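Saltstead library service drops lidded crates for inter-branch loans

18/01/2020

The Saltstead library service will stop using lidded crates to move books between its branches and will switch to open bins, following a trial on the route between Oston and Mellor. The change applies to requested items, returned items and periodicals. Archive material and anything on loan from outside the county will continue to travel in closed cases.

The trial lasted eight weeks and involved two branches and one van. During that time the service logged 221 container movements, recording the loading time, the unloading time, the condition of the contents and any item found in the wrong container. The results were published on Friday's successor to the old staff bulletin, the service's operations page, together with the revised packing instructions.

Tia Cheetham, the operations manager for the service, said the old crates had been bought for a different job. "They were specified when we were moving whole collections between buildings and stacking them in a storeroom for months," she said. "A request usually spends one night in a container. For that, the lid is a part that has to be opened, closed, checked and replaced when the hinge goes."

Hinge failure was the most common fault in the crate inventory. The crates have a two-part folding lid with a molded hinge along each long side, and the hinge pins tend to work out when a crate is lifted by the lid and not by the handles. A crate with one missing pin can still be used, but it can't be safely stacked, and the staff at Mellor had been setting these aside in a back corridor. The service will send them for plastics recycling once the remaining labels have been removed.

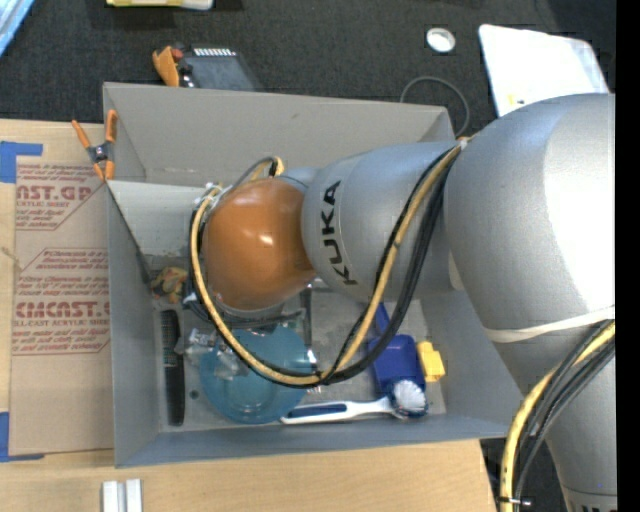 Open bins are slower to stack but faster to fill, according to the trial log. Staff can see the spines while sorting and don't have to clear a space for the lid to swing. The new containers are rectangular, and the revised instructions call for them to be packed on a table at waist height. The arrangement is a familiar one: an open gray bin on a light wooden tabletop, as in the picture, leaves the full top area clear for reaching in from any side. Books go in spine up, in a single layer, with large-format titles laid flat in a separate bin.

The single-layer rule is the main cost of the change. A lidded crate could take a second layer of paperbacks on top of the first, and the crates could then be stacked on one another in the van. Open bins can't carry weight from above unless they're turned so that the rims lock, and in that position the clearance is too low for most hardcovers. The service has dealt with this by fitting the van with fixed shelving. Each shelf has a raised front edge, and the bins slide in from the rear doors.

Weather protection was the other concern. The loading door at Oston opens directly onto the street, and the van can't be backed all the way to it when the adjoining bay is occupied. The instructions now require a fitted cover for any bin carried outdoors in rain or snow. The covers are coated fabric with an elastic hem and are kept on a hook inside the van. They are to be taken off before the bin is shelved and hung up to dry at the end of the run. A damp cover must not be folded and left inside a bin.

Labeling has also been revised. The crates carried an adhesive destination label on the lid, and lids were sometimes swapped between crates during unloading, which sent the contents to the wrong branch. The bins have a card slot at one end. The card is printed on both faces -- Oston on one, Mellor on the other -- and is reversed for the return trip. Branches that are not on this route will get single-faced cards, filed by destination at the central desk.

The shelving and covers were supplied by Didus, a regional outfitter that already maintains the service's book carts. Didus will inspect the van shelving every June, when the vehicle is off the road for its annual service. The contract doesn't include the bins themselves. These are a standard open type, and branches will order replacements through the general supplies list.

Cheetham said the log did not show a difference in damage to books between the two container types. Two items were reported with bent corners during the trial, both of them oversized picture books that had been packed upright with smaller stock. The requirement to lay large formats flat was added to the instructions after the second report.

Misrouted items fell over the course of the trial, although the service has not attributed this to the bins alone. The card system was introduced at the same time, and the log doesn't separate the two. Cheetham said the next phase would record the cause of each misrouting under one of three headings: wrong card, wrong bin or wrong branch code on the item.

Borrowers shouldn't see any change in how requests are placed or collected. The pickup notice will still be sent when an item is scanned at the destination branch, not when it leaves the sending branch. Hold periods and fees are unaffected. Items returned at a branch other than their own will be checked in on the day of return and marked as in transit until the van run is complete.

The remaining branches will change over in route order. Each one will receive its bins on a regular van run, and its lidded crates will be taken away on the same trip. Branch supervisors have been asked to clear the crates of bookends, loose packing slips and rubber bands before collection, and to confirm that a table is available near the staff entrance. Where the only suitable table is in a public area, packing is to be done before opening.

Crates in good condition will be kept at the central store for building moves and shelf repairs. Community groups in Saltstead may ask for surplus crates once the count is finished -- requests should be made in writing to the operations desk and should state how many are needed and whether lids are required.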